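Clotum Two-Arm Cloth Set – product page

19th June
Posted by Emiko Ishida, Fedano

We use cookies to remember your region and what's in your quote basket. By staying on this page you agree to this. Manage settings

Clotum is our two-arm set for people doing research on cloth. Shirts, towels, pillowcases, anything that won't hold a shape. Two arms, two parallel grippers, the table, the control software and the training recipe we use in-house. All one order number now, used to be three. Sorry to everyone who had to put it together from the old price list.

What's new in this release: the regrasp method. Short version for those who skipped the Breltcombe write-up.

Most folding policies we tried start from a flat shirt. Fine if somebody lays it out first. Start from a heap and they grab whatever is on top, lift, drop, grab again. The regrasp method splits the job up. Stage one – get both grippers onto fabric edges, any edges, far apart. Stage two – spread, let go with one side only, move that side along the hem and take hold again. Repeat untill the outline score stops going up. Then the folding policy takes over.

The one-side-only rule made the biggest difference. When both grippers let go together the shirt relaxes and you lose half of what you gained. Keep one down as an anchor and the other is free to look for a better spot.

Results from our own bench, printed tees, random heap start:

Training demos: 495, all by teleop
Test trials: 60
Reached a foldable state: 51 of 60
Operators who recorded the demos: 2

The failures were mostly sleeves. A sleeve tucked inside the body looks like a plain wrinkle to the policy and it will happily pull the wrong layer. Faulkner mode (see options) adds a short shake before stage one and is meant to help with this. No numbers on it yet, we're hoping for August.

Printed shirts turned out easier than plain ones. The print gives the vision side something to hang on to even when it is half buried. If your shirts are all plain white, plan on more demos.

T-shirt work with both arms, spread roughly flat in one and bunched along the far side of the table in the other:
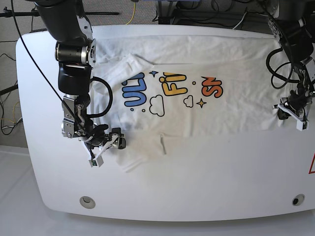
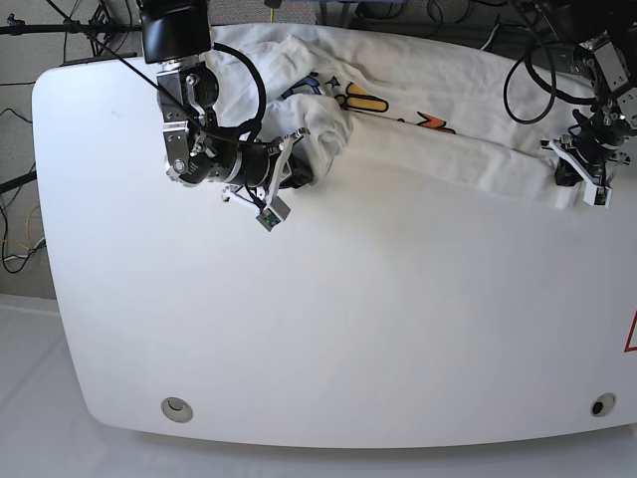 What ships with the set: two arms, left and right, with wrist brackets fitted. Two parallel grippers with plastic fingers, spare fingers in the bag. Cable kit. Software on a drive plus download key. The full demo set in raw form and the trained weights, so you can run our policy on day one and then throw it out and train your own.

What doesn't: the workstation. Any machine with a recent graphics card will do for running the policy. Training wants something bigger, ask us and we'll tell you what we used.

Set-up notes. Bolt the arms down before you power anything. Run left arm calibration first, then right, then the joint one – the joint step reads files from the other two and the error message if you skip them is useless, we know. Leave slack in the wrist cables, a tight cable pulls on the last joint and your demos will have a drift in them you won't spot for a week. Check finger alignment every morning you record. Takes a minute.

Keep lighting the same between demos and trials. We moved a lamp halfway thru our first batch and had to redo the lot.

Options: Faulkner mode (software only, free to existing owners on request). Long-reach brackets. Extra operator station for teleop, handy if two people are recording.

Lead time depends on brackets at the moment. Standard brackets in stock, long-reach made to order. Academic pricing on request, send the name of your lab and what cloth you're working with – we like to know, and it changes which fingers we pack.

Questions about the method go to Emiko, questions about orders go to the Fedano sales desk. Please don't send both in one email, they get split up and one half goes missing.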